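Procedure for the Back Bedroom

Rasmus Navickas kept the inventory in a school exercise book. It had 125 lines. His aunt, Mrs Dambrauskienė, had left him the house and its contents, and the solicitor wanted the contents listed before June.

He began on 29 May 2024 with the clothes. The method was fixed in advance. Each garment was taken down from the hanging place, checked at the seams and cuffs, laid flat on the bed and smoothed from the collar outwards. Sleeves were folded in first, then the lower half was brought up to the shoulders. Knitwear went under cotton. Denim was folded lengthwise and kept apart from anything pale. A garment with a missing button was entered with the letter B.

The bed was the only surface large enough. He had measured the table downstairs and rejected it. 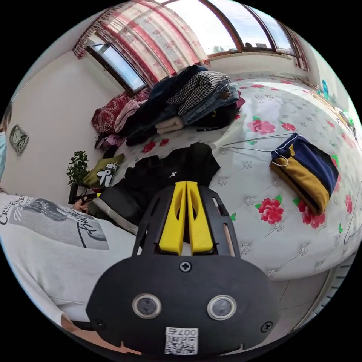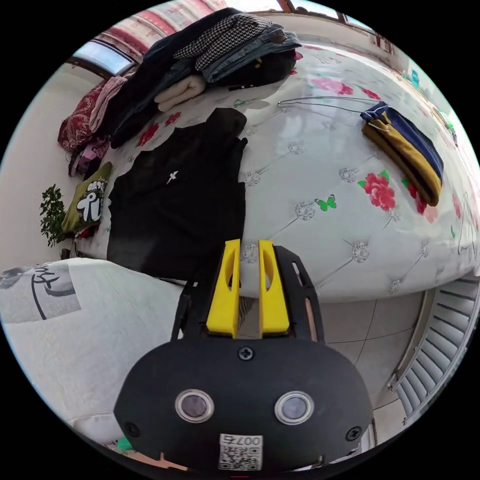
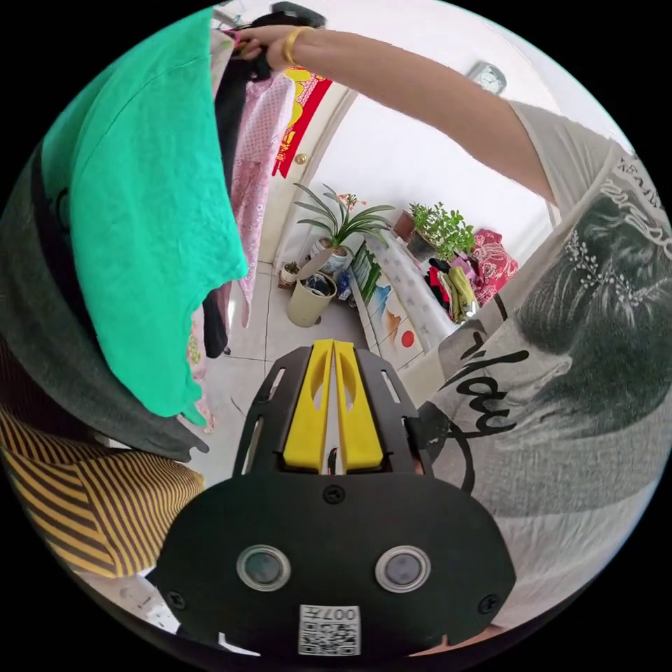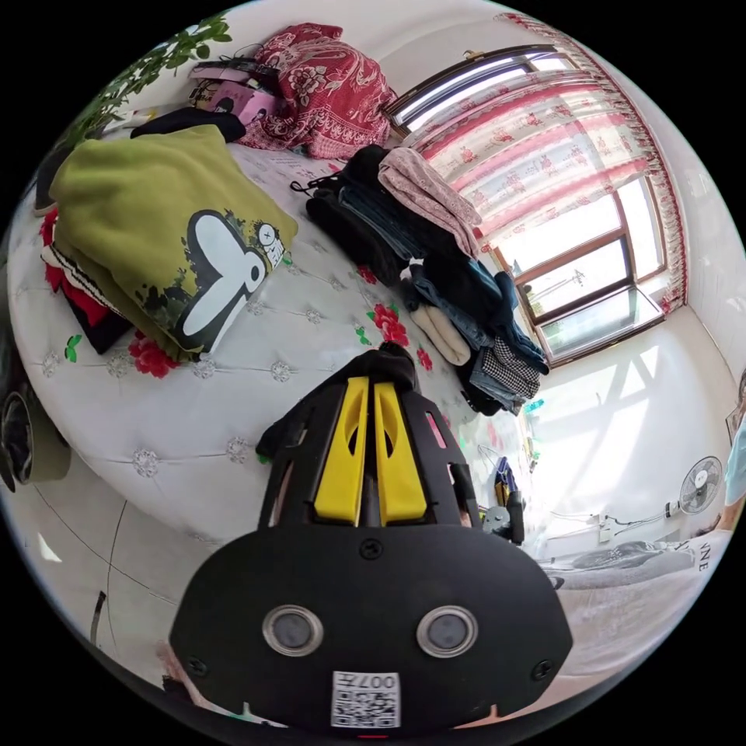

The clothes, on the bed with the roses and on their hangings.

By line 40 he had two categories, Keep and Bureo. Bureo was the charity shop by the station, which accepted folded clothing in bags of no more than 4 kilos. The kitchen scales read high. He corrected for this in the margin.

Line 41 was a cardigan. In its pocket he found a receipt from Jident, the dry cleaner, for one winter coat, paid in advance and not collected. No coat matching the receipt appeared in the book. He telephoned. The woman at Jident said the coat was still on the rail and asked whether his aunt would be coming in herself.

He said no. He asked what time they closed, wrote it down, and entered the coat as line 126.

Then he went back to the cardigan and folded the sleeves in.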